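Step 4. Check the finger pads

I do this one every time I pick up the Fandlow, even if I only put it down to get coffee. The pads wear faster than anything else on the kit.

1. Open the fingers all the way and hold the gripper over a bare bit of table. Wood is fine, and mine is just my old work table.
2. Look at the inside face of each finger block. The pad should lie flat right down to the bottom edge.
3. Run a fingertip along that bottom edge. A little fuzz is normal! If it's frayed and starting to lift, like the left one on mine, put a new pad on your list.
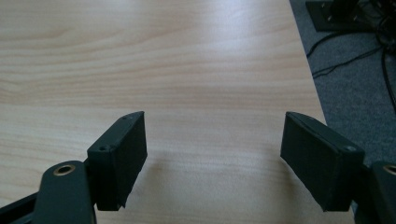 4. Close the fingers slowly, then open them again. Do it 3 times and listen for scraping.

Note: Spare pads come 2 to a bag, and I'd swap both together so they grip evenly.

Caution: Please don't glue a loose pad back down. I tried it in February (so proud of myself) and spent 20 minutes scraping the block clean.

Once both pads look good, go on to Step 5 and plug in the cable.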